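The week my left gripper forgot how to let go

I lost most of a week to a fault that turned out to be the size of a grain of rice, so I'm writing it up while I'm still annoyed. If you do handheld gripper work at home like I do, maybe it'll save you an evening or two.

Quick background for anyone new. I record household tasks with a pair of handheld grippers, and the recordings go into a little project of mine called Clalo. Tidying, sorting, putting things in baskets, that sort of stuff. Each session gets uploaded to Wolar (the storage service I moved to in January, which has been great, no complaints) and then I run a checker script over it that looks at how far the fingers are open at every moment. I'd planned on 200 clean takes of packing snacks into a basket. Easy! Small packages, big basket, what could go wrong.

The checker flagged 11 takes from the very first batch. In every one of them the left gripper's width reading got stuck partway through. My hand was opening the fingers, the video showed them opening, and the number just sat there at 121 like it had gone out for lunch. Then it would jump to the right value all at once, a second or two later.

Now, that's a nasty one, because a robot trained on it would learn to let go of things at the wrong time. With a bag of chips, who cares. With a glass jar, I care quite a bit. 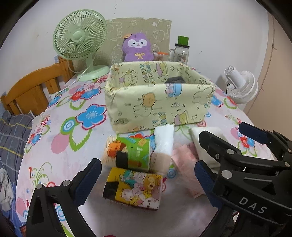

Snack packing, with the basket on the flowered tablecloth and both grippers reaching in.

My first guess was the software, because it's always the software. I rolled back the logger, which is a fork of something called Lokgate that I've patched so many times I'm scared to look at it. Same fault. I swapped the two USB cables. Same fault, same side. I even moved everything to a different port on the laptop and sat there opening and closing my hand for ten minutes like I was practicing for a puppet show. Fine the whole time, of course. Not one stuck reading.

So I went to bed, and around 2 a.m. I thought: I was holding it straight up. When I pack the basket I tip my wrist forward to get down to the table. I got up (yes, really) and tried it tilted, and there it was on the third squeeze. 121. Stuck.

After that it was quick. I opened up the body and found that the little plug for the width sensor wasn't seated all the way. One side had clicked in and the other hadn't, and when I leaned the gripper over, the wire pulled on it just enough to break contact. The logger doesn't report a missing reading, it repeats the last good one, so instead of an error I got a nice smooth lie. That's the part that bugs me most. The loose plug was bad luck, but the repeating was a choice somebody made in the code and I'm pretty sure the somebody was me.

I pushed the plug home, added a dab of hot glue, and taped the wire down with some slack in it. Then I did 1000 open-and-close cycles at every angle I could think of, over two evenings, with the TV on. Zero stuck readings. My thumb has filed a complaint.

I also changed the logger so a missing reading now gets written as missing, and three of them in a row make the laptop beep. It's a horrible beep. I took it from the old Cardoso kitchen timer I had as a student and it makes me jump every time, so it does the job.

The 11 bad takes are deleted. I thought about patching the numbers from the video, but I'd never trust them. I also went back through my older folders with the new check and found two more from before the snack batch, both on the left side, both with my wrist tipped over. Those are gone too, and I'm redoing the lot starting tomorrow, after I buy more snacks. The first set has been getting smaller and I can't blame the sensor for that.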